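4.2 Why usable parts stay in the cupboard

The interviews in Nastdale and Ulludel were planned to answer a simple question: when a school or a small office replaces its computers, what happens to the parts that could still be used? We expected that most informants would talk about price. Some of them did, but the larger part of the talk was about time, and about who has the right to decide. In this section we present these two subjects together, as the informants themselves rarely kept them apart.

In both towns the old machines are first moved to a storage room. The move is quick and needs no signature. What comes after is slow. To send a machine to the municipal recycling point, the person in charge must fill in a form with the inventory number, and for many machines the sticker with this number has fallen off or cannot be read any more. The machine then waits. In the 22 sites where we could see the storage room ourselves, the waiting machines stood behind chairs, exam papers, Christmas decoration and, at one school, a complete set of brass instruments. The informants spoke of them with a kind of guilt. Garba Afolabi told us that he avoids opening the door before lunch, "it spoils the appetite".

The inventory system used in Nastdale, Clostix, treats a computer as one object. This is practical for the accounts, but it has an effect which the designers perhaps did not foresee. A memory module or a graphics card inside the machine does not exist in Clostix. If somebody takes it out and puts it into another computer, no record is changed, and the old machine is still listed with its full value. Several informants felt uneasy about this. They were afraid that a later check would find an empty case and that they would be blamed for it. One office solved the problem by writing the removals on paper and keeping the paper inside the case. Another office forbade all removals. The second solution was seen as safer, although the staff there regretted it.

In Ulludel the records are kept in ordinary spreadsheets, and each site may add its own columns. We found that the freedom led to more reuse, but also to more confusion. Three spreadsheets had a column called "parts", and in each of them it had a different meaning: parts that were missing, parts that were ordered, and parts that could be given away. When two sites wanted to exchange components, they had to telephone first to learn what the other side meant. The informants did not complain about the telephone calls. They said the calls were the only moment when they learned what other sites possessed.

A second group of answers concerned knowledge. Opening a desktop computer and changing a component is not regarded as difficult work by those who do it often. Memory, storage and expansion cards are all reached from the same side in most desktop cases, and the common types are held by a clip or a single screw. Figure 3 shows a graphics card above the motherboard of such a machine. For the informants without technical training, however, the inside of the case was a forbidden area. They mentioned static electricity, the warranty, and the fear of bending something. The warranty was mentioned even for machines where it had ended many years ago. We asked each of these informants if they would try the work with a colleague beside them, and almost all of them said yes.
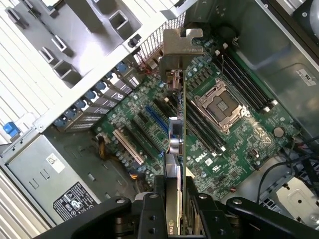 Figure 3. Graphics card held upright over the motherboard of an open desktop workstation, seen from above.

Yichen Jiang objected to our first reading of these answers and wrote in her comments on the draft that we had confused fear with politeness: people say they are afraid of breaking the machine when they mean that the machine belongs to another department and they do not want to touch it. We went back to the transcripts with this remark in mind. In many passages both readings are possible. In the interviews from Ulludel, where the offices share one building, her reading fits better, and we have changed the coding of these passages accordingly.

The difference is of importance for what a municipality can do. If the obstacle is fear, a short course may help. If it is ownership, a course will change little, and the rule about who may open which machine has to be written down. The winter workshop in Nastdale, held in February by Yiran Duan, was a course of the first kind. The participants liked it very much. When we asked later what they had done with the new knowledge, most answered that they had used it at home, on the computers of their children or parents. At work they still waited for permission.

We must also mention the question of age. A component is worth moving only if the receiving machine is not too old itself, and the informants judged this in very different ways. Mogens Dalsgaard would not put any effort into a computer that could no longer receive security updates. Others were content to use such machines without a network connection, for labels, for scanning, or for the till in the school café. Neither position is unreasonable. But in a town where both are held by people who exchange parts with each other, the giver can feel that the gift is wasted, and two informants told us that they had stopped giving for this reason.

The figures on stored machines in Section 3 should be read with these conditions in mind. A machine counted as "stored" may be waiting for a form, for a permission, or for a person who knows that somebody else needs its parts. The survey form did not separate these cases, and we recommend that a later survey should do so.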